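Re: [demos] how many more for the clear-plastic set?

On Friday the Ellwood list admin wrote:
> We have 492 usable episodes in the Pralura set. Skillton want more
> see-through objects before they retrain. Can your site do another 100
> by the end of September? Same gripper, same task names please.

Yes to the 100, probably. 64 done so far, 29 of those with foam or bubbles inside the container — tagged "foamy", tell me if you want a differnt tag. Wrist cam on for all of them.

Things I need from you:
- do slips count as failures or do we keep them as recoveries? we've been keeping them
- Pellenetti script still drops the last second of gripper width, anyone fixed that
- are mixed operators ok in one batch

Also not trimming the pauses at the start, no time. Someone can do it in post.

Wrist view from the foamy batch, orange base in the fingers: 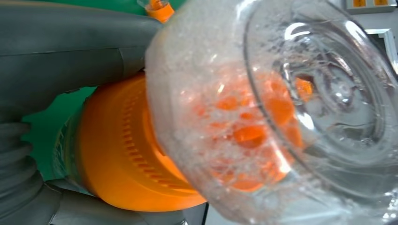
Ellwood list admin: Keep the slips, but mark them seperately so Skillton can filter. Mixed operators fine — put the operator code in the episode name. "foamy" works as a tag.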